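Skuvetti bench cell: stall fault FAQ

Put together fast after the March stalls. Will tidy up later.

What happened?
Left arm froze partway through the tool-sorting job. Torque fault, then no response. The right arm kept going for 200 ms before the stop reached it. Too long.

Is it safe to reach in after a stall?
No. Kill power at the supply first. A stalled arm can still be pushing, and it can drop when the current goes.
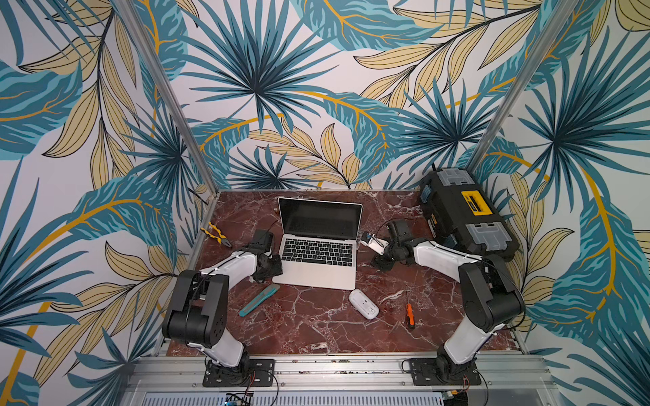
Will the arms restart on their own?
They did, once. Auto-resume was on in the Lambrakis controller. It's off now, leave it off.

What caused it?
Best guess, the grip force limit. Somebody set it to 60, should be 40. Gripper squeezes, motor heats up, driver quits. Cable snag not ruled out yet.

Can I still run jobs with blades or screwdrivers?
Utility knife only with the blade retracted and you outside the enclosure. If the arm faults while holding it, leave it in the jaws until power is off. Then take it by the handel.

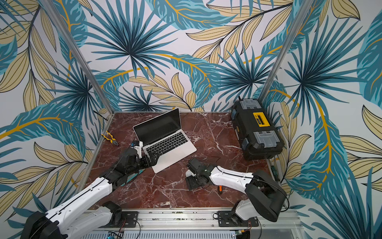
How do I clear the fault?
Power off. Check the wires at both mounting plates. Power on, home left arm, then right. Faults again, stop and log it.

How often should we check the grippers?
Every 3,000 cycles. Was "when it sounds bad" before, so yeah.

Are replacement drivers coming?
Ordered from Ferkevar. No ship date yet.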